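Lost Property and Left Items: Frequently Asked Questions

Zurkach Community Centre

The following answers apply to all items left behind in the halls, changing rooms, kitchen and meeting rooms of the Centre, including those used by the Iluten and Liu clubs. Please read them before contacting the front desk.

Where are found items taken?
Items are brought to the sorting table in the Duda Room. Clothing is laid out flat so that pockets and labels can be checked. Kitchen utensils, toys and other small articles are placed towards the back of the table until they have been entered in the register.

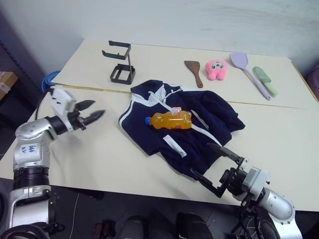
How long are items kept?
Clothing, bags and toys are kept for 60 days from the date of entry in the register. After that time they are given to a local charity shop or recycled.

What happens to food and drink?
Open food is thrown away on the day it is found. Sealed drinks are kept for 3 days and are then disposed of. The Centre does not pay for food or drink that has been discarded. Drinks bottles made for repeated use are emptied, rinsed and treated in the same way as clothing.

May I collect an item for another person?
Yes, provided that you can describe the item and bring a short signed note from its owner. Parents and guardians do not need a note when collecting for a child under the age of sixteen.

How should I describe a jacket or coat?
Please give the main colour, the type of fastening, and the colour of any stripes, trim or lining. Many club jackets are dark blue, and a claim for "a blue jacket" will not be enough to release one. A name label sewn inside the collar is the most reliable proof of ownership — ink on a washing label fades quickly.

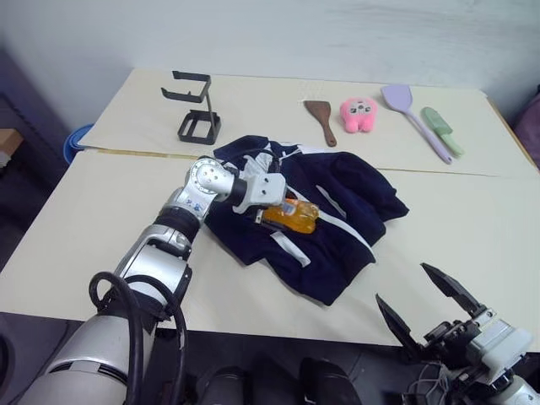

Navy jacket with white stripes and an orange bottle, on the sorting table.

Are garments washed before they are returned?
No. Garments are aired and folded but are not washed or repaired. Anything that cannot be stored safely will be thrown away at once.

When can I collect my property?
The front desk returns items between 3 and 7 in the evening. The register closes at 6, and claims made after that time are dealt with on the next working day. Proof of identity is required for keys, telephones and purses.

Can an item be posted to me?
Small items can be posted within the country once postage has been paid in full. Bottles containing liquid cannot be sent — please arrange to collect these in person.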